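Can a machine do the boring jobs yet? (tidying, sorting, putting away)

Ultville Makers Board > General chat

tinshed_ultton
Posted 7/9/22
Right, this came up in the tea break at work and I want some other opinions. I do goods-in at a place in Ultton and we sort small parts into bins all day long. My boss has been reading up and reckons a robot will be doing my bench by November. I said it can't even tidy a child's bedroom, so good luck to it! But then I've been looking at what these arms get set to practise on, and it's foam cubes and a plastic tub on a taped-up table.
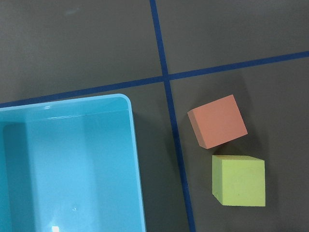
My bench has 2926 part numbers on it and half of them come in bags that stick together. So who's right, me or the boss?

mossgreen7
Your boss, sort of. Not by November, but I wouldn't laugh at the cubes. Picking up one soft block, whatever angle it's lying at, and letting go of it in the right spot is most of what you do too. You just do it without thinking (no offence!).

tinshed_ultton
None taken, I do most of it half asleep.

grumpy_fettler
Sorry mossgreen7, I don't buy it. Foam is the kindest thing you could give a gripper. It squashes a bit, it doesn't roll, it comes in nice bright colours. Give it a greasy washer, or one wet sock stuck inside another. We had a Jatmont arm on trial at our shop for 30 days and it was lovely until somebody changed the packaging, then it sulked. Three of us ended up feeding it.

mossgreen7
Was that one of the ones where you teach it every position by hand, though? That's a different animal from one that looks at what's on the table and decides.

grumpy_fettler
It had a camera. It looked all right. It looked and then it missed.

kettle_and_toast
I'm only here for the household side, I'd pay good money for something to pick up building bricks off my carpet. Doesn't need to be quick, it can take all night for all I care. The Usmani vacuum we've got just shoves them under the sofa.

mossgreen7
See, that's the job I think comes first. Loose blocks, different colours, lying any old how, pick one up and move on to the next.

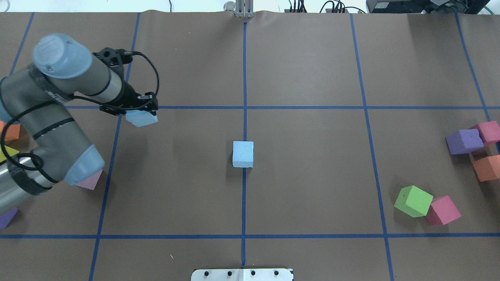 kettle_and_toast
Would it matter if it was slow, for a job like that?

mossgreen7
Hardly at all at home, as long as it's quiet and you don't have to stand over it. On a shop floor it matters a lot, you'd have a queue of pallets out the door.

grumpy_fettler
And who puts it right at 3 in the morning when it's got hold of the cat's tail?

kettle_and_toast
The cat can look after herself, I'm more worried about the robot.

tinshed_ultton
So I'm safe for this November at least. I'll tell the boss he can have it do the foam packing bits and leave me the washers.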